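Clirmont Community Boards > Workspaces and Sheds > Fit-outs

Thread: Yellow round table in the shared workshop, keep or bin?

hobnail_k
Need opinions quick, we've got to decide before the end of June. We've taken on a room that's half office half workshop, nice and bright, big black framed window, glass door onto the green bit at the back. In the middle is a round table, light wood with a yellow top. Everyone dumps tools on it. I say it goes and we get a proper bench along one wall. Others say over my dead body. Budget is 950 all in and that has to cover a couple of chairs as well. Thoughts?

patchpocket
Keep it. Round tables are brilliant when there's a few of you up and about, no corners to catch your hip on. Get a bench AS WELL.

hobnail_k
Can't afford both. Cheapest bench I'd trust is 800 from Moodley and that's before delivery.

grout_expectations
800 for a bench!! Two trestles and a door off a skip. Done.

hobnail_k
Been there. Wobbled for a year and then a vice went through it.

tealeaf44
What do you actualy do on it? If it's small stuff, screws and brackets and the odd cable, round is fine. If you're sawing then no.

hobnail_k
Mostly small stuff. Screwdriver work, putting bits together, taking them apart again when they're wrong. No sawing indoors, landlord would have a fit.

tealeaf44
Then you don't need a bench, you need people to put things away.

grout_expectations
Disagree. You can't clamp to a round edge. Not properly. Try it and see how you get on.

patchpocket
You can, you just need a straight bit of batten across. Did it for ages.

grout_expectations
That's a bodge, not a clamp.

larder_lad
Sorry to butt in, is the yellow top painted or laminate? Painted will chip like mad if tools live on it. I'd get a mat down first thing.

hobnail_k
No idea, came with the room. Will have a scratch at the underside tomorow and report back. Mat's a good shout either way.

larder_lad
Findeo do a cutting mat you can trim to a curve. Bit thin but ok.

patchpocket
Hikar one is thicker. Smells like a tyre for the first week, mind. Leave it by the door.

sidings
The cork on the wall, is there any? We stuck cork up in ours and it made more difference than any furniture, every drawing and shopping list went off the table and onto the wall.

hobnail_k
There's a brown textured panel, looks corky, on the left as you face the window. White cabinet thing next to it. Panel's a bit wasted at the mo.

sidings
Well there you go. Paper on the wall, tools in boxes with lids, table stays clear.

grout_expectations
Table will not stay clear. I have never seen a table in the middle of a room stay clear. 3 days max.

tealeaf44
Ours does. House rule, one box on the table at a time, whatever you're working from. Lid shuts, box goes back, next one comes out.

grout_expectations
And who enforces that

tealeaf44
Me. Loudly.

hobnail_k
Ok the one box thing I quite like. Would still want somewhere to put a vice though.

larder_lad
Small bench under the window? Best light in the room by the sound of it.

hobnail_k
Folk stand there though, and I don't want to lose the spot. Also the sun's right in your eyes by 4pm or so I'm told, haven't been in that late yet.

patchpocket
Clamp-on vice, on a batten, on the round table. I'll say no more – well I will, it's 44 quid and comes off in a minute.

grout_expectations
Bodge.

sidings
What about the chairs? Don't blow the lot on the bench and then sit on crates. Mesh ones on wheels are alright for a workshop as long as the floor's swept, grit gets in the castors and then they only go left.

hobnail_k
Already one black mesh one, lives under the little sign on the wall. Everybody stands anyway. Maybe one more and a stool.

tealeaf44
So, keep the table, mat, one chair, stool, clamp vice. Leaves you most of the 950 for storage.

hobnail_k
Leaning that way. Going to put it to the others tonight, the anti-bench lot will be unbearable. Here's the room as it stands, shout if you spot somewhere obvious for shelves.

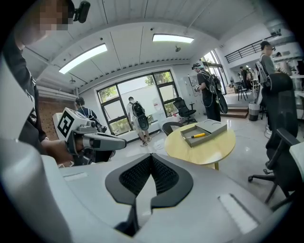
I'd want them shallow, deep shelves just turn into a second table. And nothing that stops the glass door opening, we carry stuff in and out that way all day. Will measure up in the morning and post the widths.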